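Hand demo station, Jilell bay -- pre-session check, April 6, 2023
Checked by: Hussam Nasrallah

- [x] Tabletop clear of cables and tools
- [x] Glove fit, both hands. Comment: fingers close fully
- [x] Controller straps. Comment: left palm loop retightened before take 7
- [ ] Forearm cable, right. Comment: needs a second clip -- snags at full reach
- [x] Task items: steel bowl, yellow plate, strawberry. Comment: plate held in right hand over bowl, left hand free

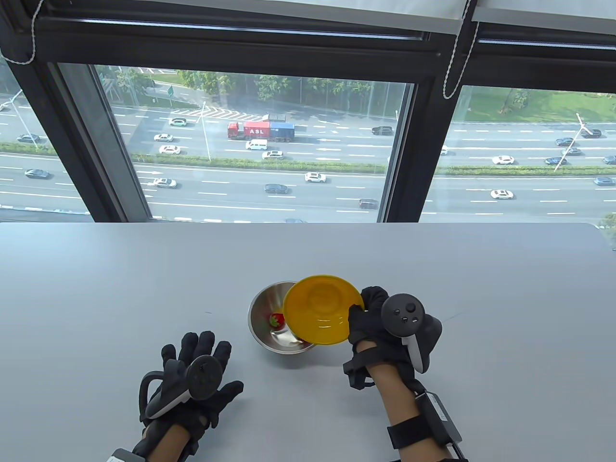

- [x] Stop button within reach of Huiling Fan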